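Handy hints for the workshop: teaching two hands to clear the cups

Notes on demonstrating a table task by remote control, by Kwan-ho Hsiao

Most tips pages on getting a pair of robot hands to do household work start with the software. This one starts with the operator's chair, where most of my wasted demonstrations have come from. I have been recording cup and plate handling in the Prindar simulator since June, driving both arms with tracked gloves, and the hints below are those I would have liked on the first morning. They apply equally to a real bench, with more sweeping up.

Setting the chair and the gloves

Sit with your elbows free of the armrests. An armrest stops your forearm a little short of full travel, the simulated arm stops with it, and the policy learns that far objects are approached with the fingertips only.

Calibrate the gloves with the hands flat, then in a fist, then flat again. If the second flat reading differs from the first, tighten the wrist strap and repeat. Do not carry on with a small offset in the thumb. A thumb offset hardly shows in free air and ruins every grip on a handle.

Set the arm speed limit before recording and leave it there. Mixing slow and fast sessions in one set gives a policy that hesitates at odd points. If you must change the limit, start a new set and label it.

Laying out the table

Use few objects and leave plenty of bare wood between them. I work with cups, mugs and a single plate on a round table. A round table has no corners for the operator to line things up against, so starting positions vary more than they do on a rectangular one.

Keep handles pointing in different directions from one demonstration to the next. Operators have a strong habit of turning every handle towards the preferred hand before they begin. The simulator can randomise this for you, and the setting is worth finding. 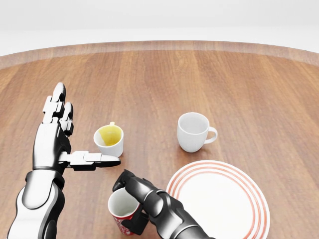
Park the idle hand deliberately. In a two-handed set, the hand that is waiting is still being recorded, and every twitch of it goes into the data. Choose a parking pose you can hold without effort and return to it each time. Resting the real hand on your knee is no good, as the glove will report the knee's height and the simulated hand will try to go through the table.

Decide which hand lifts and which hand steadies, and write it on a card by the screen. Swapping halfway through a session is the commonest fault I find on playback. Both versions are valid, but they belong in separate sets with separate labels.

Gripping mugs

Close the fingers first and the thumb last. If the thumb leads, it pushes the mug away and the fingers close behind a moving target. In simulation the mug slides with very little fuss, so the error is easy to miss during recording.

Once closed, hold still for a slow count of two before lifting. The pause gives the policy a clear boundary between gripping and lifting. It also lets the contact forces settle. Lifting during the settling period produces a small jump in the object's position, and that jump will be learnt along with everything else.

Keep the mug low while crossing the table. High, sweeping paths look tidy to the operator but bring the forearm across the camera's view of other items. Where the arm must pass over a plate, pass at the same height each time.

Tilted cups are a separate task. A cup that starts at an angle needs a different wrist approach from an upright one, and the two should not share a label. I keep them apart from the start, which saves sorting later.

How many demonstrations

My first set had 442 demonstrations, of which 30 were later dropped for thumb faults. The second was planned at 1,000. Quantity helped less than I had hoped until I began reviewing each session on the day it was recorded. A fault found the same evening costs one session. A fault found at training time costs the set.

Replay at double speed with the sound off and watch only the hands. Then replay again and watch only the objects. Trying to judge both in one pass does not work for me after the first few clips.

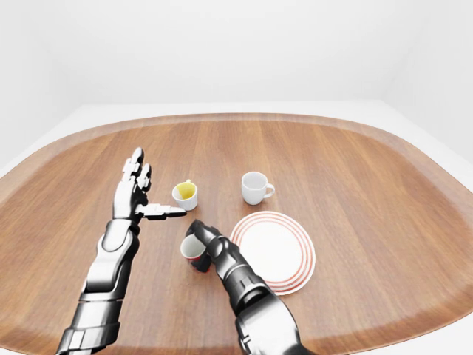
Lai-ching Huang writes that she disagrees about the slow count of two. In her sets the pause came out as a visible stall, and the trained hand would sometimes close on a mug and simply stay there. She now holds for one count only, and varies it slightly on purpose. She also suggests recording a few demonstrations in which the grip is missed and then corrected, as a policy that has only seen clean grips has no idea what to do after a poor one.

Both points are fair. The stall she describes does occur with short action windows – lengthen the window or shorten the pause, but not both at once or you will not know which one helped. On recovery demonstrations I agree entirely. Mark them clearly, and begin each from a genuine miss. An acted miss is usually too neat.

Releasing and withdrawing

Open the hand fully before moving it away. A half-open hand hooks the handle on the way out and drags the mug after it. Straighten the fingers, check that the thumb is clear, then withdraw along the line of the forearm.

Do not stop recording at the moment of release. Let the clip run until the arm is clear of the object, otherwise the policy has no example of leaving and tends to hover.

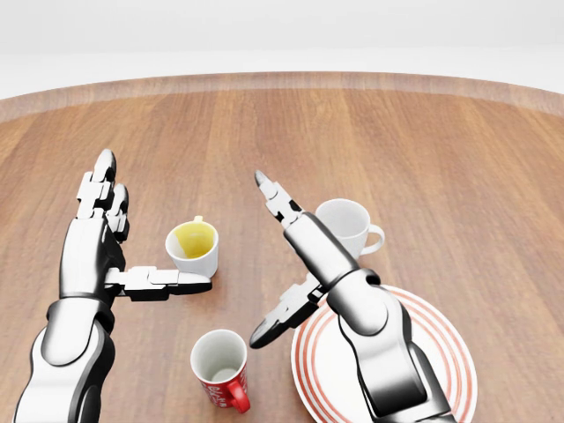

Right hand open beside the white mug, with the red mug standing on the table.

File keeping

Name each set by task, lifting hand and speed limit, in that order. Save the glove calibration file in the same folder. Back up before any software update, and replay one old clip afterwards to confirm that the hands still land where they did before. Mine did not after the last update, and the fix was a single sign in the wrist axis settings.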